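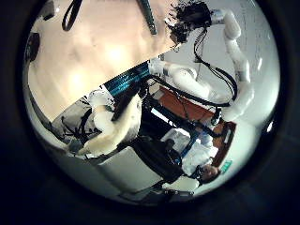

## 4. 手首カメラの準備と記録の手順

この章では、魚眼レンズの手首カメラを使って、学習用のデータを記録する方法を説明します。対象は、Jemal法(手首の映像だけから腕の動きを推定する方法)を自分の研究室で再現したい方です。腕の設置と非常停止ボタンの確認は、第3章で終わっているものとします。

### 4.1 始める前に確認すること

- 記録用のパソコンに、Bosomonのバージョン2が入っていること。
- 保存先のディスクに、200 GB以上の空きがあること。
- 腕の制御プログラムが「待機」の状態であること。
- 部屋の照明をつけて、しばらく時間がたっていること。

**注意:** 腕の電源が入っている間は、腕が届く範囲に手や頭を入れないでください。ケーブルを直したいときは、必ず先に非常停止ボタンを押します。

### 4.2 カメラの取り付け

1. 腕を「取付姿勢」に移動させます。コマンドは `arm pose mount` です。
2. 移動が終わったら、非常停止ボタンを押します。
3. カメラを手首の台座に置き、ねじ4本を軽く締めます。まだ強く締めません。
4. プレビューを開きます。丸い映像の全体が画面に入り、その外側が黒くなっていれば、レンズは正しく付いています。
5. グリッパーの指が映像の中に見えるまで、カメラの角度を調整します。指が見えない場合、4.5節の推定はできません。
6. 角度が決まったら、ねじを対角の順に強く締めます。

**メモ:** 手首が回ると、映像も回ります。天井や壁が斜めに見えることは故障ではありませんので、ソフトウェアで回転を補正しないでください。私たちの方法では、背景の傾きも姿勢の手がかりとして使います。補正した映像で学習すると、誤差が大きくなりました。

### 4.3 ケーブルの固定

1. カメラのケーブルを、腕にそって根元まで通します。
2. 関節の近くでは、ケーブルに余裕を持たせます。余裕が少ないと、腕が伸びたときにコネクタが抜けます。
3. 非常停止を解除し、`arm sweep --slow` を実行します。腕がゆっくり全部の関節を動かします。
4. 動作の間、ケーブルが引っぱられないか、離れた場所から見てください。
5. 問題があれば、非常停止ボタンを押してから、手順1に戻ります。

ケーブルの輪が映像に入ることがあります。少し入るだけなら、そのままで構いません。ただし、輪がグリッパーの指の前を横切る場合は、固定の位置を変えてください。

### 4.4 記録

1. `bosomon rec start` を実行します。
2. 腕を5秒間止めたままにします。この区間は、後で時刻を合わせるときに使います。
3. 作業を1回行います。
4. もう一度5秒間止めて、`bosomon rec stop` を実行します。
5. 手順1から4を、40回くり返します。

途中で失敗した記録も、消さないでください。ファイル名の最後に `_f` をつけて残します。失敗の記録は学習には使いませんが、評価のときに必要です。

**注意:** 人が映る可能性がある部屋では、記録を始める前に、その人の同意をとってください。魚眼レンズは視野がとても広く、カメラの横にいる人も映ります。公開するデータでは、Mimexの顔ぼかし機能を有効にします。頭が横向きや逆さまの場合、検出にもれることがありますので、最後は目で確認することをお勧めします。

### 4.5 姿勢推定の確認

1. `jemal check` に記録のフォルダを指定します。
2. 結果の表で、「有効フレーム」の値が61 %以上であることを確認します。
3. これより低い場合は、次の項目を上から順に調べます。
 - 天井の照明が強く光り、映像が白く飛んでいないか。露出を一段下げて、もう一度記録します。
 - 壁の反射が強くないか。照明の向きを変えるか、壁に布をかけます。
 - レンズに指紋がついていないか。
 - カメラのねじがゆるんでいないか。

Dillitzの実験室で行った試験では、全部で117本の記録を使いました。白い壁の面積が大きい映像では特徴点が少なくなり、推定が不安定になりました。フレームや配線など、形の複雑な物が背景にあるときは、結果が安定していました。そのため、背景を無理に片付ける必要はありません。記録の途中で物の位置を変えることだけは、避けてください。

### 4.6 終了

1. 腕を「収納姿勢」に移動させます。
2. 非常停止ボタンを押し、主電源を切ります。
3. レンズにキャップをつけます。
4. 記録の一覧を `bosomon list > log.txt` で保存し、データと同じフォルダに入れます。

この章の手順についての質問は、Hema Bangeraまでお送りください。その際は、`log.txt` と4.5節の結果の表を一緒に添付してください。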